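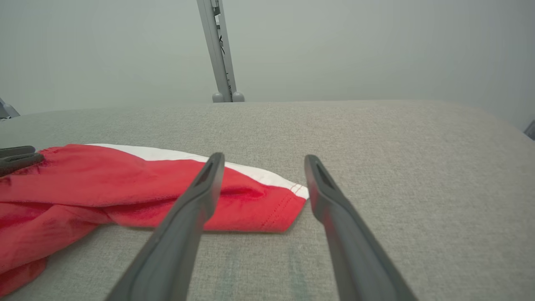
Most towns have plenty of places to buy clothes and almost nowhere to get them fixed. I think a town should treat a mending shop the way it treats a library branch or a bus stop, as something worth keeping open even when it doesn't earn much. Clothes usually fail in small ways. A piece like the crumpled red one on the gray cloth, with a white trim band along its edge, can go out of use over a few inches of stitching, and the person who owns it will often throw out the whole thing. The fabric has years left in it.

I live near Ninh Street, where Nhi Quan ran an alterations counter for most of my adult life. She charged 5 dollars for a simple hem and a bit more for a zipper. When her rent went up by 600 dollars a month, she closed in April and moved her machine into her spare bedroom. She still takes work from people who have her number. Everyone else drives to the mall or buys new.

The usual answer is that the market has spoken. If people wanted mending, they would pay for it. I don't find that convincing. A new T-shirt costs less than lunch, and that price leaves out what the town pays to haul the old one away. The shopper never sees that bill. The person who fixes things has to compete with it anyway.

Others say people should learn to sew at home. Some should. I can put a button back on and close a split seam, and I learned both in an afternoon. But I can't reset a sleeve or replace elastic so that it lies flat, and I'm not going to learn by ruining my kids' clothes. We don't tell people to fix their own brakes. Skilled hand work takes practice, and practice needs steady customers.

My proposal is small. The town owns three empty storefronts, and one of them, the old Cluvum shoe store, already has good light and working heat. Rent it to a mender at a low fixed rate for three years. Ask for posted prices and regular evening hours, so people who work days can get there before closing. Then look at whether it is being used.

Phúc Sầm, who teaches sewing at the high school, has told me that some 70 students have taken his class and that hardly any of them thought of it as a way to make a living. I can see why. They have never walked past a shop where someone was doing it.

Such a shop won't fix the clothing industry. Some garments are made so poorly that no one should spend an hour on them, and a good mender will tell you that at the counter. I would still like to be told. Right now the decision gets made over a trash can, usually by someone in a hurry.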